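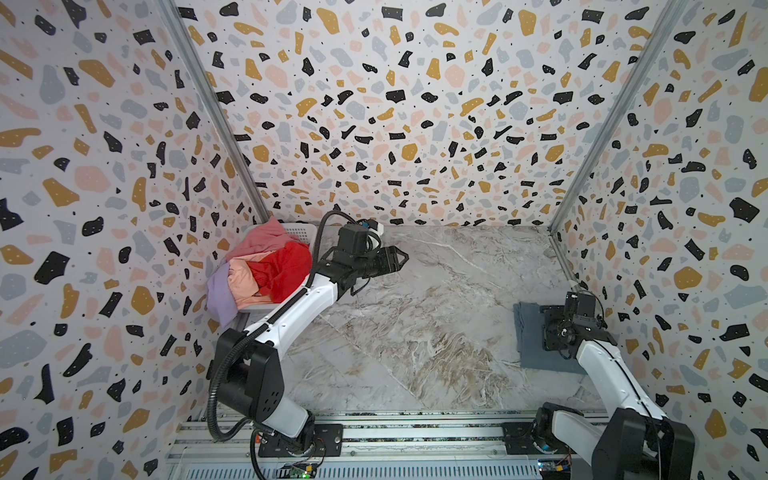

RALLCOMBE, August – Metik has released a set of 3,079 recorded demonstrations of two-armed laundry folding, made by people steering the robots by remote control. The recordings are free for universities and non-commercial labs. Companies can license them through Sornance, which handles Metik's data sales.

Each recording covers one attempt at a task, from the first arm movement to the operator's stop signal. The tasks are picking a garment out of a basket, spreading it on the work surface, folding it into a rectangle and setting it to one side. Some recordings cover a single step and others run through all four.

Operators work at a desk next to the robot cell. They hold a pair of smaller arms with the same joints as the ones inside, and the working arms copy their movements. Squeezing a trigger closes the gripper on that side. Metik chose this setup over a joystick after early trials in which new operators had trouble lining up both grippers on a sleeve.

"Cloth is hard to program for by hand, as it never lands the same way twice," the company said in a statement. "A person can look at a heap of clothes and know which edge to grab. We wanted to record that decision as well as the motion that follows it."

The release includes camera video, joint positions for both arms and gripper opening, all on a common clock. Failed attempts have been kept and labelled. These include dropped garments, double picks and folds that came undone when the gripper let go. Users who want only clean examples can filter them out.

The cells at Rallcombe are three-sided enclosures with a patterned lining and a marble-patterned floor. The arms are mounted on a shared rail along the open edge. Linings and floor coverings are changed between recording blocks so that a trained model doesn't come to depend on one background. Garments are swapped on the same schedule, and both plain and mixed-colour loads are used.

New operators complete 20 practice folds before any of their work is saved. Metik says most people are comfortable with the controls by the end of their first shift, although picking up thin fabric without catching the layer underneath takes longer to learn.

Stefanou, a commercial linen service, has used an early batch of about 500 recordings to train a towel-folding model for its own trial line. The trial is continuing and no results have been published. Stefanou has asked for more recordings of large flat items, and Metik plans to add 2,000 demonstrations of sheets and tablecloths in a second release.

Sample recordings, the file format guide and the licence terms are available from Metik on request. Labs applying for free access should include a short outline of their planned use and the name of the group responsible for storing the files.

**About Metik**

Metik records and labels robot demonstration data for household and light commercial tasks. It is based in Rallcombe.

**Media and licensing enquiries**

Metik press office, Rallcombe. Commercial licensing enquiries should be directed to Sornance.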